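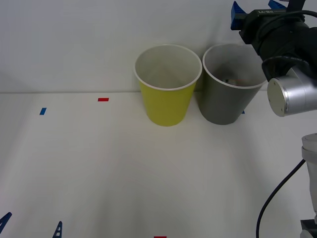
Home News Reviews Live Features Contact

The invitation promised "an intimate look at where records are born", which made me want to stay in bed. Evstead is a pressing plant on a trading estate, and records are born there the way bricks are born in a brickworks. Still, open days are rare, the train was cheap, and I wanted to see whether the talk of a vinyl boom had anything under it.

We were let in at ten, 30 of us, mostly men in band T-shirts. Torunn Björklund, who runs the floor, gave the safety talk and was the best thing about the morning. She doesn't do romance. Asked whether heavier vinyl sounds better, she said it weighs more.

There are 4 presses, and three were running. On a good shift they turn out 1,650 discs between them, according to the sheet by the door; how often a shift is good the sheet didn't say. I asked about rejects and was told they were "low and coming down". I asked again and got a biscuit.

What was on the presses told its own story. One had a reissue by Tronar, whose second album I already own twice and like about half of. The next had 588 copies of a folk record by Ynyr and Rhodri Lougher, who had come along to watch and looked slightly ill. Rhodri told me they'd waited since September for their slot and been bumped for bigger orders — plural. The plant's own leaflet says small labels come first. Torunn, to her credit, didn't repeat it.

After lunch came the listening room. Myfanwy Jarman from the Tornstead label played us a test pressing next to the digital file and asked for a show of hands. The vinyl won easily, but it was also plainly louder, and when Mansa Ankrah from the shop in town asked for the levels to be matched there was a lot of looking at the clock. I couldn't have picked between them with any confidence. The Loughers' record sounded lovely either way, all creaky fiddle and close singing, and I've ordered one.

The last hour was a talk by a man from Hughes, the sleeve printers, on the future of card. I left halfway through for the 3.40.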